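Skip to content
Home | Programme | Reports | Partners | Contact

Skemholm Refurbished Computers Scheme: interim report to the Prirnum Fund
Posted in May by Estrella Sandoval

1. Scope
This report covers the second period of the grant. The scheme collects retired office computers, wipes the drives, replaces failed parts and places the machines with households on the Skemholm waiting list. Laptops remain outside the scope agreed with the Fund.

2. Intake and placement
The target for the grant term is 400 desktop computers placed. Intake is ahead of plan following the Sipos office closure, which released machines of a single model and cut the time spent matching parts. Placement is behind plan. The delay lies in delivery: the Flasa van route runs on Thursday only, and addresses north of the river were not added until late in the period.

3. Data wiping
All drives are overwritten once and verified. Drives that fail verification are removed and shredded by the contractor. Certificates are filed against the asset number. One batch was held back after its asset labels were found to be duplicated; it has been relabelled and released.

4. Parts and repair
Power supplies and memory account for most replacements. Machines needing a new motherboard are stripped for spares. Graphics cards are tested separately and kept only where the recipient has asked for a second screen.
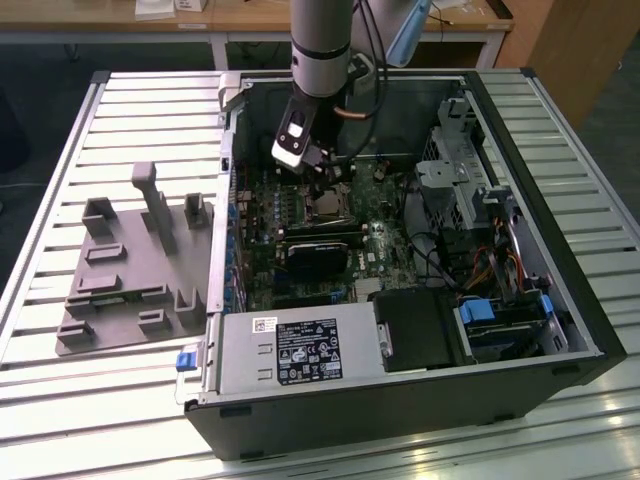 Figure 1. Desktop tower on its side with the side panel removed, motherboard and graphics card in place.

5. Spending
Parts spending is within budget. Delivery is overspent, and we request approval to move £2000 from the training line to cover three further van days and fuel. Training has cost less than forecast because the Sipos site provided a room free of charge.

6. Next period
- Add a second delivery day.
- Clear the 20 oldest requests on the waiting list.
- Issue the revised set-up leaflet with each machine.

This site uses cookies to measure page visits. Accept | Manage settings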